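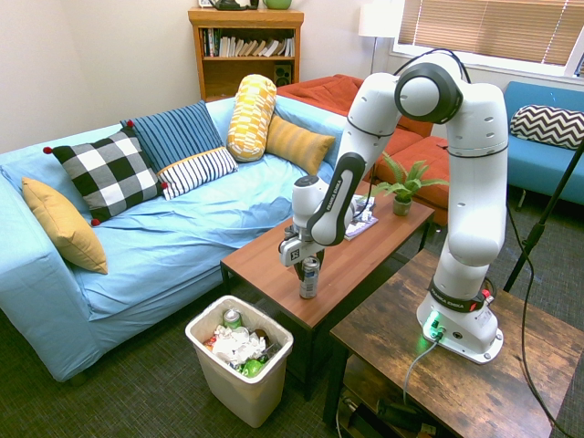

**Ticket:** gripper state out of step with camera frames, table-clearing set
**Site:** Hindgate, living room cell
**Recorder:** Hillow, current release
**Raised by:** Vlasta Dumitrescu
**Assigned to:** Hudside data tools
**Priority:** high (blocks the March training export)
**Status:** closed, one follow-up open

## Report

The March export for the table-clearing task contains 1,323 episodes. The Radulović checker rejected 305 of them with `GRIP_STATE_MISMATCH`. The message means that the recorded finger width and the width estimated from the fixed camera disagree for longer than the permitted window.

Of the rejected episodes, 272 are can-to-bin. The others are spread over the magazine and remote control tasks, and on a first look most of those are ordinary operator errors such as a double close or a dropped grasp.

In a typical rejected episode the arm comes down over the can, the fingers close and the lift begins, all as expected on video. In the recorded state the fingers are still reported open at the start of the lift. A policy trained on this learns to raise an open gripper.

Expected: finger width and image agree to within one camera frame.
Seen: finger width trails the image by nearly 400 ms in the worst episodes. The lag isn't constant within a session.

## Environment

- Single arm on the side table, parallel gripper, teleoperated.
- Fixed cameras only. No wrist camera in this set.
- Joint state, finger width and images are each written to their own stream and merged by Hillow at the end of the episode.
- Scene dressing as in the Hindgate cell sheet: coffee table with magazines and fern, bin on the carpet next to it, cushions on the sofa left where they are between episodes.

## Log

**Vlasta, 09:10.** Replayed a handful of rejected episodes against the raw streams, before the merge. The lag is already there in the raw finger width stream, so the merge step isn't introducing it. Joint state lines up with the images throughout. Whatever is wrong affects the gripper only.

**Vlasta, 09:45.** Checked clocks. Recorder and camera hosts are on the same time source and the offset between them is negligible. Ruled out.

**Hudside, 10:20.** Please confirm whether the finger width timestamp is taken when the value is read or when it is written to disk. There is a config key for this, `stamp_on`, and the default changed between releases.

**Vlasta, 10:40.** `stamp_on: write`. The older config on the spare machine has `stamp_on: read`. The current one was regenerated from the template when Hillow was updated and we didn't carry the old value over.

**Hudside, 10:55.** That would give a variable lag under disk load, but it should then show up on every task. Can you explain why the can episodes are hit so much harder?

**Vlasta, 11:30.** Partly. The can episodes were recorded with depth switched on, to get better data on shiny objects. The magazine and remote episodes were recorded without it. With depth on, the write queue for the low-rate streams backs up behind the images. Finger width shares that queue and joint state doesn't. That fits both the variable lag and the split between tasks.

**Vlasta, 12:05.** Set `stamp_on: read`, restarted the recorder and ran a short test with depth still on. Upright can at the left end of the coffee table, slow approach, close, hold, open, retreat.
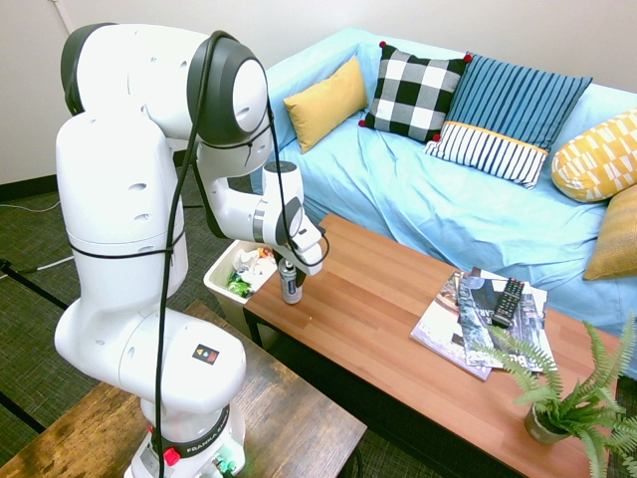

*Can test at the coffee table: fingers around the top of the can, bin behind.*

**Vlasta, 12:50.** Test episodes pass the checker. Finger width and image agree to within a frame on close and on open. Queue depth still climbs with depth recording on, but it no longer alters the timestamps.

**Hudside, 13:15.** Agreed on cause. Two questions before we close:

1. Can the rejected episodes be repaired, or do they have to be recorded again?
2. Are there episodes that passed the checker with a smaller lag and should have failed?

**Vlasta, 14:30.** On 1: the gripper driver keeps its own log with the read time of every sample, and that log is uploaded with the session. I matched samples by sequence number and rewrote the timestamps in a copy. Repair works wherever the driver log is complete. Where it was rotated mid-session the early episodes have no match, and those I would discard. I don't want to interpolate – the lag moves too much inside a single episode.

On 2: yes. I lowered the threshold to one frame and ran the whole export again. More can episodes fail at that setting. They go through the same repair.

**Hudside, 15:05.** Fine. Keep the originals and write the repaired copies under a new export name. Add `stamp_source: driver_log` to the metadata so that they can be filtered out later if needed.

**Vlasta, 16:20.** Done. One more observation from going through the video. In a few can episodes the checker was right for a different reason: its width estimate jumps when the fingers close near the top of a metallic can. The recorded state is correct in these and the estimate is wrong. I have marked them `checker_false_positive` by hand and left the timestamps alone.

## Cause

`stamp_on` reverted to `write` when the config was regenerated. Finger width samples were stamped after waiting in a queue shared with the depth images. Length of wait depended on load.

## Fix

- `stamp_on: read` set on the Hindgate recorder and committed to the cell config.
- Affected episodes repaired from the driver log and exported under a new name.
- Episodes without a usable driver log moved to `discard/`.
- Checker threshold for finger width lowered to one frame for all new sessions.

## Notes for operators

Before the first episode of a session, run the close-and-open test with the same streams enabled as for the session itself. A pass with depth off says nothing about a session with depth on.

If the checker reports `GRIP_STATE_MISMATCH` on the test, stop and look at `stamp_on` first. Don't carry on recording with a view to repairing later. Driver logs are rotated by size and can't be relied on.

## Follow-up

Width estimate on reflective objects, raised as a separate ticket against the checker. Vlasta to attach the marked episodes by Friday.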